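홈 기사 공간 장비 사람들 지난 호
검색어를 입력하세요 검색
읽는 시간 7분

로봇 두 팔을 들이기 전에, 책상부터 재어 본 사람들

장비를 산다는 건 참 묘한 일입니다. 견적서를 받아 들 때까지는 온통 설레는데, 막상 결재란에 이름을 적으려고 하면 갑자기 바닥 콘센트가 몇 개였는지, 문 폭이 얼마였는지 같은 것들이 머릿속을 돌아다니기 시작하지요. 저도 예전에 작은 스튜디오를 꾸리면서 조명 하나를 잘못 사서 반년을 끙끙댄 적이 있어서, 이번 취재는 남의 일 같지가 않았습니다.

케이스우드(Caswood)의 조작 연구실을 찾아간 건 4월, 오후 세 시가 조금 지난 무렵이었습니다. 소매점 진열 작업을 로봇 팔로 다루는 팀인데, 다음 회계연도에 작업대를 세 대 더 들이려고 한창 예산을 짜고 있었어요. 구매를 맡은 조제 바숑(Josée Vachon) 씨는 저를 앉히자마자 두툼한 스프레드시트부터 펼쳤습니다. 행이 모두 44개였는데, 그중에 정작 로봇 팔은 딱 한 줄이더군요!

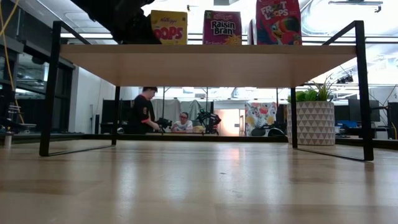
"다들 팔 값만 물어봐요." 바숑 씨가 웃으면서 말했습니다. "그런데 우리가 첫해에 제일 많이 싸운 건 케이블 길이였어요." 나머지 43줄에는 프레임과 클램프, 전원, 여분의 손가락 부품, 바닥에 붙일 테이프, 심지어 시리얼 상자까지 들어 있습니다. 상자가 찌그러지면 바꿔 줘야 하니 소모품 항목이 따로 필요하다는 거지요. 처음에는 다들 간식비로 처리하자고 했다가, 회계 쪽에서 시리얼을 왜 이렇게 많이 먹느냐는 전화를 받고 나서 정식 항목으로 올렸다고 합니다.

설비 설계를 맡은 사바스 델리지아니스(Savvas Deligiannis) 씨의 이야기는 조금 더 현실적이었습니다. 그는 견적을 받을 때 공급사에 늘 같은 걸 묻는다고 해요. 고장 난 관절 하나만 따로 살 수 있는가, 그 부품이 며칠 만에 오는가, 그리고 담당자가 휴가일 때는 누구에게 전화하면 되는가. 이번에 비교한 곳은 키섬(Kitham)과 모스코스(Moschos) 두 군데였습니다. 키섬은 팔과 프레임을 묶어서 팔고 설치까지 해 주는 대신 부품을 낱개로는 잘 내주지 않았고, 모스코스는 뭐든 낱개로 팔지만 조립은 알아서 하라는 쪽이었다네요.
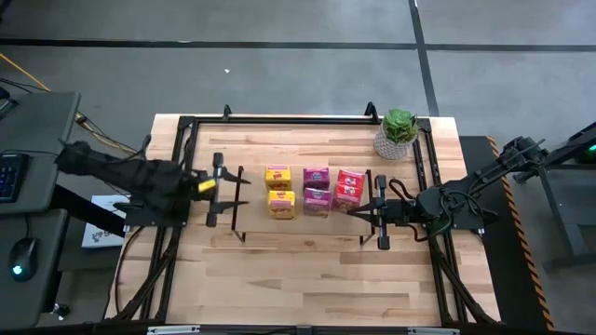
팀은 결국 모스코스로 기울었습니다. 조립할 손이 이미 있는데 조립비를 또 낼 까닭이 없었으니까요. 다만 델리지아니스 씨는 여기에 꼭 한마디를 덧붙였습니다. 자기 팀 사람들의 시간도 예산이라는 거예요. 그래서 작업대 한 대를 세우고 보정하는 데 드는 인건비를 200시간으로 잡아 표에 넣었더니, 두 회사의 차이가 처음 생각보다 훨씬 줄어들더랍니다. 그래도 세 대를 한꺼번에 놓고 보면 여전히 낱개 구매가 나았고, 무엇보다 나중에 고칠 때 마음이 편하다고 했습니다. (이 마음 편하다는 말을 그날 오후에만 여러 번 들었습니다.)

공간 이야기도 빼놓을 수가 없네요. 카탈로그에 적힌 크기는 대개 팔이 접혀 있을 때 이야기라서, 양쪽 팔을 마주 보게 두고 그 사이에 물건을 놓으려면 상판이 생각보다 넓어야 합니다. 거기에 사람이 옆에 서서 팔을 만질 자리, 의자를 뒤로 뺄 자리, 선을 걷어 둘 자리까지 더해야 하고요. 바숑 씨는 주문서를 쓰기 전에 바닥에 종이테이프로 윤곽을 그려 놓고 일주일 동안 그 둘레로만 걸어 다녀 보라고 권합니다. 실제로 이 팀은 그렇게 해 보고 나서 한 대의 방향을 완전히 돌려놓았다고 해요.
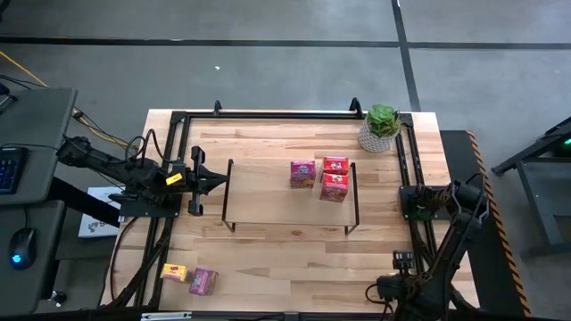
작업 과제를 먼저 정하고 장비를 고르라는 조언은 어디서나 들을 수 있지만, 이곳 사람들은 과제를 꽤 시시콜콜하게 적어 둡니다. 낮은 선반 위의 상자를 다루는 일과 상판에 바로 놓인 상자를 다루는 일은 팔이 닿는 높이부터 다르고, 그 차이 하나 때문에 장착 위치가 바뀌고, 장착 위치가 바뀌면 프레임 주문이 바뀝니다. 계열 연구소인 론데일(Lorndale)에서는 프레임을 먼저 사 놓고 과제를 나중에 정했다가 가로대를 전부 다시 주문했다지요. 그쪽에서 남은 가로대는 지금 케이스우드 창고에 와 있는데, 바숑 씨는 그걸 볼 때마다 흐뭇하다고 하니 구매 담당자의 마음이란 알다가도 모르겠습니다.

예비비 이야기를 하면서는 두 사람의 의견이 살짝 갈렸습니다. 바숑 씨는 작업대마다 예비비를 따로 두자는 쪽이고, 델리지아니스 씨는 한 주머니에 모아 두고 급한 데부터 쓰자는 쪽이에요. 한참을 옥신각신하다가, 손가락 부품과 케이블만 작업대별로 나누고 나머지는 합치기로 했습니다. 그 자리에서 표가 두 줄 늘었고요. 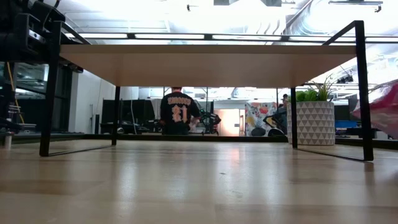 낮은 탁자 너머로 바라본 연구실. 위쪽에 로봇 팔이, 오른쪽에 화분이 보인다.

돌아 나오는 길에 저는 첫 구매를 앞둔 독자들께 전할 말이 있느냐고 물었습니다. 델리지아니스 씨는 중고 작업대를 너무 무서워하지 말라고 했고, 바숑 씨는 납품일 뒤에 적어도 3주는 비워 두라고 했습니다. 그 기간에 시연 약속을 잡았다가 진땀을 뺀 적이 있다면서요. 새 작업대의 첫 대금은 가을 예산에서 나갈 예정이고, 주문서 초안은 아직 바숑 씨의 책상 서랍에 들어 있습니다.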